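**Item two: what a dividend reinvestment plan does while you're busy with other things**

After the July issue a lot of you wrote in asking for something on dividends that doesn't assume you already own a pile of stock. Happy to! I love this topic, and I've been waiting for an excuse to get into it since spring.

A dividend reinvestment plan, usually called a DRIP, takes the cash a company would have paid you and buys more of its shares with it. You sign up once, either through your broker or through the company's transfer agent, and from then on each payment turns into a little more stock. Most plans will buy fractions of a share, so even a payment of a few dollars goes to work the day it lands.

I've been in the plan at Jendero, the packaging company, for 8 years. I bought 111 shares to begin with (an odd number, I know - it was what the money covered that afternoon) and I've never added a cent of my own since. The count on my statement has grown every single quarter, including the ugly ones. In fact the ugly ones did the most for me, as the same payment bought more shares when the price was down. That still tickles me when I go back over the old statements.

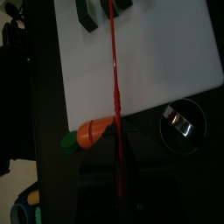
Not every plan works the same way, though, and this is where a half hour with the paperwork pays for itself. Jendero's plan has no purchase fee. Dullus, which I also own, runs a plan through an outside agent, and that agent takes 2 dollars out of every reinvestment. On a big holding you'd hardly feel it. On a small one it hurts: if your quarterly dividend is 40 dollars, you've handed over five percent of it before a single share is bought. I moved my Dullus shares over to my regular brokerage account, where reinvesting is free, and the transfer took one form and a bit of patience.

Some company plans also offer a discount on the share price for reinvested dividends. Dullus gives up to 4 percent, but only if you stay in the plan with their agent, so I had to sit down and work out which side came out ahead. For the size of my holding the fee won, and I left. If you own a lot more than I do, you may well land on the other answer. Look at your own numbers, and look up whether the discount is fixed or whether the board sets it each time. At Dullus it's set each time, and two of the last several payments came with no discount at all.

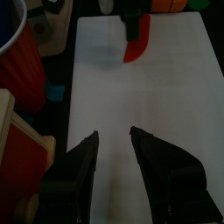
Analyn Macaraeg wrote in to say that she'd skip company plans completely. Her trouble with them is selling: the agent for one of her plans batches its sell orders, so she put in a request on a good day and got the price from later in the week, when the stock had slipped. She keeps everything at a broker now and turns reinvestment on or off for each stock with a checkbox.

I think that's a very fair point, and it's one I should have made in the last issue. If you might want to sell on a particular day, a broker is the better home for your shares. If you're holding for decades and the company plan is free, batching won't bother you much.

Now, taxes. In a regular taxable account in the US, a reinvested dividend is still a dividend. You owe tax on it for the year it was paid, even though the cash never touched your checking account. New investors get caught by this every spring. It also means that each reinvestment is its own small purchase, with its own date and its own cost, and you'll want those records when you sell. Brokers track this for you on shares bought in recent years. For older shares, or shares moved in from somewhere else, please check that the cost basis came along with them. Mine came over from the Dullus agent with two quarters missing, and I had to dig out the paper statements.

In an IRA none of that applies from year to year, so it's a lovely, quiet place to let a DRIP run.

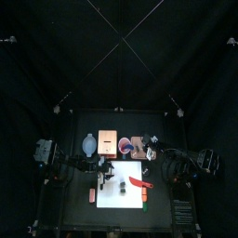
One reader asked whether it makes sense to keep reinvesting in a company that has gotten too big a slice of the account. Good question, and my answer is to switch it off. Let the cash pile up and send it somewhere else. I did this with Srivastava, the tool maker, after a great run had made it my largest holding by a mile. I didn't sell anything. I just stopped feeding it, and the payments have been going into a plain index fund ever since. It's a gentle way to even things out, and in a taxable account it saves you from selling at a gain just to rebalance.

The other time to switch off is when you've stopped liking the business. A DRIP will keep on buying through a dividend cut, a bad merger or a change of management. I put a reminder on my calendar to read through each company's annual report, and any name I wouldn't buy fresh with new money goes to cash payments until I've made up my mind.

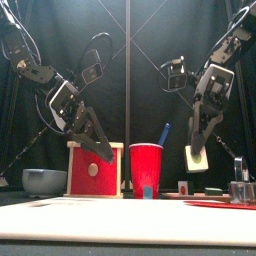

If you want to try this out on something small, pick one stock you already own, find the reinvestment setting in your account, and turn it on before the next record date. Then write down the share count somewhere you'll see it. Watching that decimal creep up is more fun than it has any right to be, and I say that as someone who has been doing it for years.

A couple of you also asked about Honurden, the water utility, and whether its plan lets you send in extra cash along with the dividend. It does, by check or bank transfer, and the details are in the plan prospectus on its investor page. Read the section on timing before you mail anything, as late money sits without interest until the following purchase date. I'll go into optional cash purchases properly in the next issue, so if you've used one, at Honurden or anywhere else, please hit reply and tell me how it went.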